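Consular matters

I have been following the saga of the Oltar consulate since January, mostly so that the rest of you don't have to, and I can report that after seven months of diplomacy the two governments have agreed on a doorbell.

For newcomers: Oltar is small, mountainous and on poor terms with its neighbour Fovetti over a river that both of them insist on calling by a different name. Fovetti shut its consulate in Oltar's second city nine years ago, after the business with the fishing permits. The new foreign minister, Siiri Mustonen, promised to open it again. She promised it at a rally, from the back of a lorry, in the rain, and I think she'd have promised a cathedral if somebody had shouted for one.

Then she won, and had to find out what a consulate was.

The first snag was the word. A consulate has a consul, and a consul needs to be accepted by the host, and the host was still cross about the permits. So the ministry began talking about a "consular presence". By spring this had become a "consular point". Helge Westerberg, who was sent out to negotiate it and who has the patience of a man paid by the day, told reporters that the difference was "largely one of furniture". I've read that quote many times and I still like it.

The second snag was the building. The old one had been let to a dentist, and the dentist had a lease. Westerberg was offered two rooms above a shoe shop instead, with 17 stairs and no lift, for a service whose main customers are pensioners wanting a stamp on a form. There are 2,758 of them on the register. The opposition, led by Martti Lindqvist, asked in parliament how many of those could manage the stairs. The minister said she would write to him.
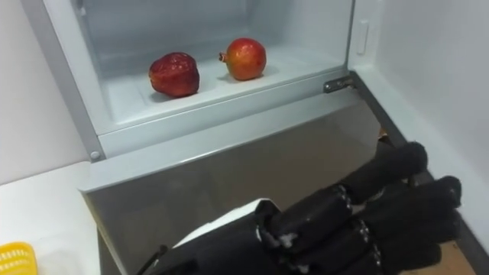 Two pomegranates in the fridge.

In fairness to Mustonen, she is stuck. Her coalition has a majority of two, and both of the two come from the border district, where half the voters want the consulate and the other half want the river. Give them a full consulate with a flag and a brass plate, and Eero Kauppinen's lot walk out. Give them nothing and the pensioners' league arrives with its petition, which had 1,333 signatures when I last looked and a very good brass band. A consular point, open on alternate mornings, is what you get when you draw a line between those two and sit down on it.

My friend Onni Toivonen spent most of his working life in visa sections and takes a longer view. He says half the offices he served in began as a desk in somebody else's building, and that after 20 years people forget they were ever meant to be temporary. He once issued passports for a whole winter from a hotel cloakroom. He rather misses it.

Which brings me to the doorbell. Fovetti wanted its crest on the street door. Oltar said a crest made it a consulate. The agreed text, published last month, allows a crest "not exceeding the dimensions of the bell plate". So there will be a crest, and you'll be able to see it if you are ringing the bell.

The opening has been put back twice and is now expected in the autumn, though the dentist has started making noises about moving out, and if he goes the whole thing will have to be discussed again. More when there's more. Comments are open, but please, no river names. I had to close the last thread over it.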